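**Allero duvet, 600 bucks — worth it?**

**garside_gal:** Motel in Lorkar had white bedding I slept brilliantly under, and the owner reckons it's Allero. Has anyone bought one, or is it all label? Jacket's mine.

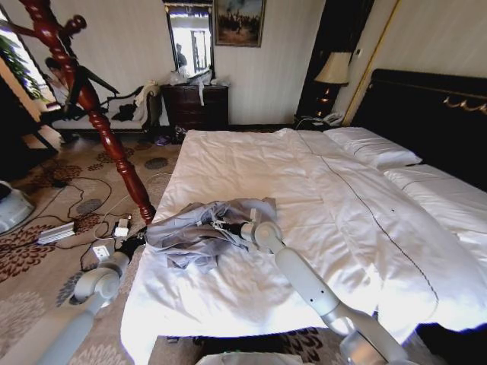 ### Replies

**Arūnas Žukauskas:** You slept well because you were on holiday. I paid for a Fliltura with the same sort of claims and it went lumpy after 15 washes.

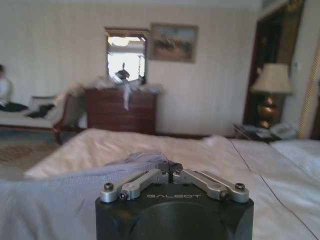
**tealeaf16:** Thread count tells you very little once you're past the basics. Sellers love a big number, and I've seen 1029 printed on sheets that felt like a tarp. I'd put as much faith in that as in GALBOT printed in small grey capitals.

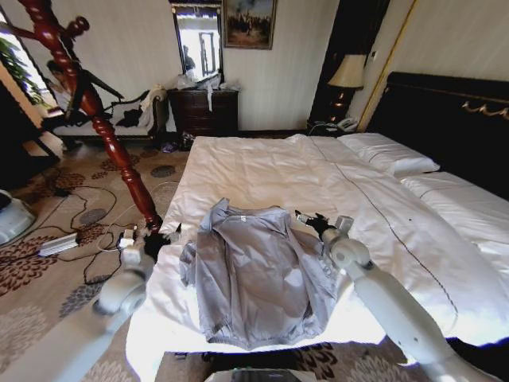

**garside_gal:** Price is what bothers me, and I haven't paid yet. I do like the dark stitched line running across it, but my mum could sew one on a cheap cover.

**Arūnas Žukauskas:** Then ask her. White shows every mark anyway,
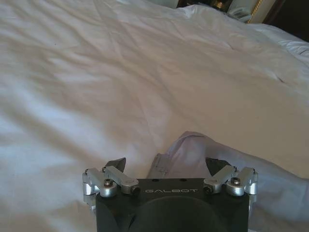
and you'll be soaking it every other weekend.

**tealeaf16:** Disagree, white's the easiest colour to bleach. Still wouldn't pay 600.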